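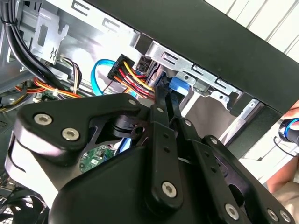 January 23, 2023

Skelter, wrist camera and cable work. Bench by the window, shared workshop.

Aim for this session: get the gripper into the drive bay area of a desktop case under manual jogging, find out how much room the linkage really needs, and record wrist camera footage for the connector finder. No autonomous moves. Yasir Sial on the stop button, me on the pendant.

Donor machine is the old Undero tower with the side off. I left the looms as they were. The power leads, the light blue SATA cable and the bundles along the case wall are the sort of clutter we will meet in any machine that comes in for stripping, and tidying them first would give us a test that means very little.

Arm set to 10 per cent speed. Force limit at the wrist 14 N. Tool offset loaded from the file Yasir made after the finger swap (tool file 1506). The file before that one has the short fingers in it and must not be used. I have moved it to the old folder.

Reach. The slim fingers get in between the cables and the drive cage. The linkage bars follow them a fair way and then the limit is the width of the side plates, well before the finger length runs out. Straight down over the drives is no good with these plates. A steep tilt works better, with the fingers going in first and the plates staying outside the case edge. I ran with a tilt of 30 degrees from vertical as the start pose and adjusted by eye from there.

Contact with cables. The left finger loads up against the wiring before the right one reaches anything useful. The wrist reading climbs slowly when this happens, because the loom gives, and it never comes near the limit. So the force limit protects the sheet metal and does nothing for the wires. A slope check might be better: if force rises steadily over a set travel with no sharp step, treat it as cable and back off. Yasir thinks the noise floor on this sensor is too high for that. He may be right. Log both and look at the traces before writing any code.

Connectors. The blue one at the drive is the easiest target by a long way. Strong colour, bare metal round it, and it stays in view on approach. Black plugs against dark gaps are poor. The finder either misses them or puts the box on the gripper itself. I should mask the gripper out of the picture. It fills most of the lower half at this mounting angle, and the mask can be fixed for everything except the fingers and linkage, which move with opening width.

Screws. The bright hex socket heads on the plates are picked up by the finder as case screws. Same cure as above for the ones on the fixed plates. For the ones on the linkage bars, either a mask driven from the opening width or black screws. Black screws are cheaper than my time. Bajwa had black M3 in the drawer by the lathe, to be checked for length.

Lighting. Bare sheet metal inside the case gives glare at some angles. Tried the Mostness lamp from the left with a sheet of tracing paper taped over it. Better, though the exposure still hunts as the camera goes in. Lock exposure before the next run and write the value on the log sheet.

Wrist board. The green board can still be seen through the gap under the pivot hub. If a stray wire end gets in there it will be on the pins. Print a cover, 1 mm wall, clipped on so that the linkage screws can be reached without taking it off. Must clear the hub through full travel.

Faults.
Pendant dropped its connection once while the gripper was parked above the case. Arm held position. Reseated the plug.
Log file for the second run has no timestamps. My error, wrong script.

To do:
Gripper mask, fixed part first.
Black screws for both linkage bars.
Cover for the wrist board.
Narrower side plates. Ask Yasir how much can come off before the bracket on the right has to move.
Repeat the tilt run with exposure locked, same tower, looms untouched.
Plot force against travel for cable contact and for metal contact on one sheet.

No pulling of connectors until the plates are done. Tower left on the bench with the side off, please do not put it back together.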